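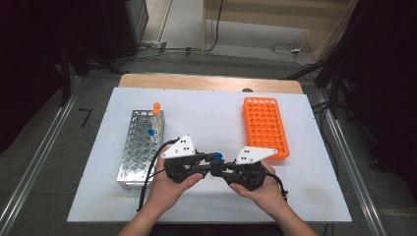 样本接收室要上自动化了,分管这就开始学新手艺

上个月我去了一趟Trerkesar在Atinga园区的检测中心,本来是想问问他们搬迁后停车的事(附近居民意见挺大,这个我另写),结果在二楼被样本接收室的人拉住聊了一下午,停车的事反倒没问几句。他们正忙着一件大事:分管这道活儿,准备从年底开始,一点一点交给机器去做。

先说说分管是什么。各个采样点送来的试管,到了接收室要先拆袋、核对、扫码,再按检测项目从一个架子挪到另一个架子上。帽子什么颜色、去哪个架、放第几排,都有规矩。听着简单吧?我在旁边看了半个钟头,看得眼睛发酸。这间接收室忙的时候,一天要过将近3000支管,每支都得有人捏起来、看一眼、再放下去。干得最久的一位大姐说,她下班回家拧酱油瓶盖都得让儿子来,大拇指根那块一使劲就疼。旁边几个人马上接话,有说手腕的,有说脖子的,还有一个小伙子把护腕撸下来给我看,说是自己在网上买的,单位发的那种太硬。

新系统叫Fonda,供货的是一家叫Zadilau的公司,做实验室设备的。按照中心给我的说法,Fonda将来是两条机械臂站在台子边上,一左一右,从架子里取管,交接,再放进另一个架子。12月先开一个台位,只跑白班,而且只接帽子颜色单一的批次。至于混色的、贴歪了标签的、帽子没拧紧的,暂时还归人管。

让我觉得最有意思的是它怎么学。我原先以为会来几个工程师,对着电脑敲一阵代码,机器就会了。他们给我看的完全是另一回事:接收室的人自己坐到台子前,两手各握一个手持的夹爪,用夹爪去夹管、对准、插孔,一遍一遍做,动作被记录下来,拿去给机器当教材。也就是说,手还是那双手,隔着一层夹爪干老本行。

我问能不能试试,人家很大方,让我试了。哎呀,真是出洋相!平时用手指头捏一支管,谁会去想怎么捏?换成夹爪,我头一回就夹歪了,管子斜着靠在孔边上,怎么都下不去。教我的姑娘在旁边说,别往下按,先松一点,让它自己找孔。我照着做,又试了几次,总算进去一支,高兴得差点鼓掌。她来这儿两年多,做这个示范做得又稳又慢,看着特别舒服。她说头一个星期她也烦,平时一伸手的事,非要拆成好几步,胳膊肘还得收着,晚上肩膀酸得不行。后来习惯了,反而会琢磨自己以前是怎么干的,比如她发现自己每次放管之前都会轻轻转一下,把条码转到朝外的那一面,从来没人教过她,她也从来没注意过。

这一下"转条码",后来还闹出点小风波。她会转,有的同事不转,录下来的动作就不统一。Zadilau那边来的人希望大家照同一个做法来,接收室里就争上了:转派说转了以后下一道扫码快,不转派说转那一下费手腕,一天下来受不了。争了好几天,最后定的是示范的时候一律转,反正以后转的是机器的手腕(这话是不转派说的,说完自己先笑了)。平时人工分管,转不转还随各人习惯。

我挺喜欢听他们讲这些的。这种事写进方案里可能就一句话,到了屋里,够吃三顿午饭的时候聊。

当然了,大家最关心的还是那件事:机器来了,人怎么办?

接收室现在有22个人,分白班和夜班。中心管人事的负责人跟我说得很明白,明年一整年不因为Fonda减人,这一条已经写进了给员工的书面通知,贴在更衣室门口,我去看了,确实有。但是岗位会变。原来大家的岗位名称都叫"样本接收员",以后会分出一个"台位看护",负责给Fonda上架、下架、处理它夹不起来的管,还有就是继续做示范。做示范的时间算工时,另外有一份补贴。补贴多少,负责人没说,大姐说了,然后又让我别写,那我就不写了。

通知上没写的是后年。我问了,负责人说后年的事要看运行情况,现在讲什么都早。这个回答嘛,你要说不对,也没什么不对,可我看得出来,屋里有几位对它不太满意。一位上夜班的师傅讲得挺直接:他不怕学新东西,夹爪他也练,练得还不错,他就想知道练会了机器以后,自己那张椅子还在不在。他说这话的时候手里没停,边说边往架子上放管,放得比我说话还快。

夜班这边还有一个疙瘩。12月只开白班,示范也都排在白天,补贴自然也就落在白班的人身上。夜班的人要想参加,得下了班不走,接着留到上午。有人留过一次,困得管子都对不准,带班的赶紧让他回去睡觉了。后来他们联名提了意见,要求把示范时段往后挪,挪到傍晚交接班前后,两边都够得着。中心答应先试一试,从下个排班周期开始。我走的时候新班表还没出来,墙上贴的还是旧的那张,有人用铅笔在下午五点那一格画了个大大的问号。

也有人是盼着它来的,而且盼得很。那位拧不动酱油瓶盖的大姐就是一个。我问她担不担心,她摆摆手说,她再有几年就退休了,要是机器能替她把一半的管捏了,她愿意天天给它上课。她还说,她带过不少徒弟,有的教两遍就会,有的教半年还老放错排,她倒要看看这一个是哪一种。现在屋里管Fonda叫"新来的",早上进门会有人问一句,"新来的今天学几排?"

那到底学得怎么样呢?我没赶上看机械臂真跑(台位还在装,只能看示范这一头),能转述的只有他们自己的一次内部试跑。试跑是在Zadilau的车间里做的,中心派了几个人过去看,用的是空管,一共100支,从金属架往塑料架上挪。去看的人回来说,大部分挺顺,毛病主要出在架子边角的孔上,夹爪进去容易碰到旁边那支的帽子。还有金属架反光,灯一打,它有时候会愣一下,停在半空,像忘了词。放对了多少支,我问了两个人,得到两个数,对不上,所以干脆不写,等中心给正式的结果。

边角孔这个毛病,最后也是接收室的人给出的主意。她们平时放边角的时候,会从外侧斜着进,避开邻居,这个动作在头一批示范里几乎没有,原因也简单,录的时候大家都爱从中间放起,中间宽敞,好夹。后来就专门补录了一批只放边角的。那位姑娘跟我讲起这件事的时候,明显有点得意,我觉得她应该得意。

说到培训,中心在315室专门腾了一块地方,让没轮上示范的人也能去摸一摸夹爪,午休时间开着,不用登记。我去的时候里面有三个人,其中一个是楼下财务的,纯属来玩。练习用的管子里什么都没装,夹掉了也不要紧,捡起来接着夹。有个小伙子在那儿跟自己较劲,非要左手也能跟右手一样稳。两只手的配合,他们都说是最难的,一只手夹住了,另一只手要去接,接早了两边顶上,接晚了管子就晃。我在旁边看着都替他憋气。

我还问了一个可能有点傻的问题:为什么不干脆买那种一整条封闭的分拣线,管子从这头倒进去,那头分好了出来?这种设备早就有嘛。负责人说考虑过,一是地方不够,这间屋子是老房子改的,中间有根柱子,谁也挪不动它;二是各个采样点送来的架子五花八门,金属的、塑料的、高的、矮的都有,封闭线要求统一规格,那等于让所有采样点都换架子。两条机械臂站在原来的台子边上,用的还是原来的架子,改动小一些。至于总价,他们不肯说。

安全方面多问了几句。台位装好以后,运行时周围会拉一圈警示线,人要伸手进去,得先按停。夹爪的力度有上限,夹碎管子的可能性他们评估过,说很低,不过碎了之后怎么收拾,规程还是单独写了一份,正在让每个人签字。有人嫌规程太长,带班的说长也得看完,签字之前她会随便挑一段来问。被她问住过的人,据说已经有好几个了。

还有一件小事,我觉得值得记一笔。示范的录像只拍台面和手,不拍脸,这是员工这边提出来的条件,中心和Zadilau都同意了。起因是有人担心录像会被拿去算谁快谁慢。现在的做法是,录下来的东西只编号,不写名字,也不进考核。我问他们信不信,大姐说先信着呗,真要拿来考核,大家就都放慢了做,看机器学成什么样。屋里笑成一片,负责人也跟着笑,笑得稍微有那么一点勉强。

接下来的安排大概是这样:12月第一个台位开起来,白班,单色批次,旁边始终有一位看护;人工台位全部保留,不拆。跑满一个月以后,中心会开一次全员会,把出错的情况摊开讲,再决定混色批次什么时候交过去。员工这边已经提前要了一条,会上得留时间给夜班的人发言,会议时间也别定在早上九点,那个点夜班的人刚躺下。中心说可以,时间另行通知。

采样点那头暂时不用做什么改变,送样时间、架子、标签都照旧。只是接收室托我带句话:帽子请拧紧一点。人碰上松帽子会顺手拧一下,"新来的"还不会。

新班表出来以后我会再去一趟,顺便把停车的事问完。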